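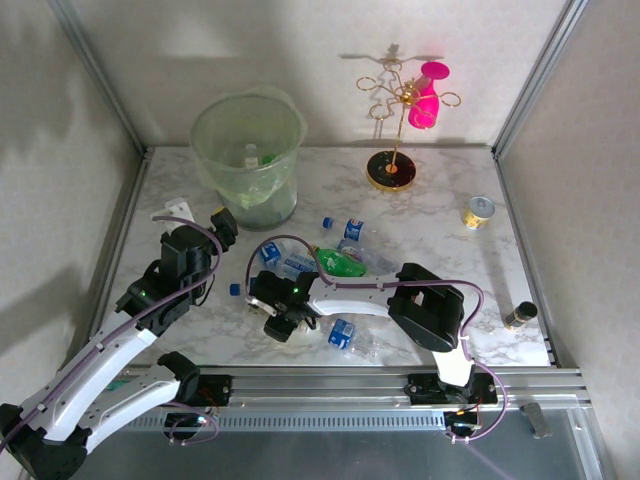

4.2 How the small contracts slipped past the auditors

We turn now to the part of the Plovley story that gave us the most trouble, and which we think will interest anyone who has ever tried to follow a public contract from the first memo to the last invoice. The reader will remember from the previous section that the town handed its records digitization work to Sturnance without an open call, and that the award was later split into a long string of smaller orders. What we had not appreciated, until we sat down with the ledgers for a good many evenings, was how much of the oversight in Plovley depended on the size of a single order and how little on who was receiving it.

Our set covers 2406 purchase orders placed by the town over two budget cycles. Orders below the review threshold went through with one signature, and orders above it needed three, one of them from the town auditor. We coded each order by supplier, by the office that asked for it, and by the person who signed, and we are very grateful to Morenike Igwe for checking our coding against the paper copies (a dusty job, and she was kinder about our early mistakes than we deserved). Where the paper and the electronic record disagreed, we kept the paper.

Figure 3 plots the orders by value. Most suppliers show the gentle slope one would expect, with many small orders and fewer large ones. Sturnance and its sister company Iretti do not look like this at all. Their orders bunch up tightly just under the threshold, and about 300 of them fall in the last narrow band before the auditor's signature would have been required.

Figure 3. Purchase orders by value, town of Plovley, both budget cycles. The dashed line marks the review threshold. Sturnance and Iretti are shown together as dark bars; all other suppliers are shown in gray.

We want to be careful here, and we would ask the reader to be careful along with us. Bunching of this kind is what Ghasemi calls a "reason to knock on the door," and it falls well short of proof that somebody meant to dodge a review. Departments do sometimes buy in small lots for perfectly dull reasons: a budget released month by month, say, or a storeroom that can only hold so much. We looked for such reasons in the Lawal district office, which placed more of these orders than any other, and found that its budget was released in full each September. Its orders to other suppliers showed no bunching.

The shared ownership of the two firms was also there to be read in the company register all along. The auditor's staff told us, quite openly and with some regret, that the register was not among the documents they were asked to consult. Golshifteh Ghasemi, who went through the meeting minutes for us, found the question of ownership raised once, by a council member, and put off to a later session. It does not appear in the minutes again.

We take up the signatures themselves in Section 4.3, where the picture becomes more tangled.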